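Bring Back the Big Red Button

By Amerley Sarpong

My new dishwasher, a Tullitz, has no buttons. It has a smooth black strip along the top of the door, and somewhere on that strip, if you hold your thumb down for long enough, is the power to make it stop. I have owned it since December and I've managed this twice.

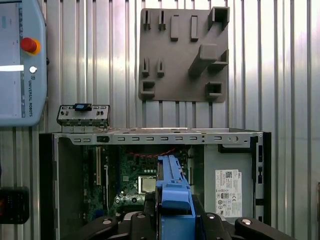
What a button knows

A red stop button on a yellow collar needs no translation. A child could find it, and generally does. The Tullitz, on the other hand, came with a booklet of 70 pages, 6 of which concern turning the thing off.

I am told that people prefer it this way. The man at the appliance store in Orkomham said customers find knobs "dated," and he said it kindly, the way you'd tell someone about their haircut. My mother's old Quansah stove had four knobs and a clock that was wrong for 28 years. She could cook a full dinner on it while arguing on the phone with her sister, looking at neither the stove nor the dinner. I would like to see her try that on a sheet of glass that shuts itself down when a drop of soup lands on it.

The soup problem

Touch controls can't tell a finger from soup. They also dislike wet hands, oven mitts, gloves and cats, so I do wonder whose kitchen they were tested in. Mine has all of those, sometimes at once.

Then there are the menus. To dim the light over my own sink, I now go through Settings, then Comfort, then something called Moods. The switch it replaced went up and down. I never once had to ask it what mood I was in.

Who pays

The town of Resitham spent $1,692 last year replacing the crosswalk button outside the library with a flat sensor you wave at. I've watched grown adults stand there waving like they're seeing off a ship. Some of them give up and press the pole.

I'm with the pole people. Give me something that sticks out, moves when I push it, and makes a click – even a cheap one. I'll pay extra. I'll even read the booklet.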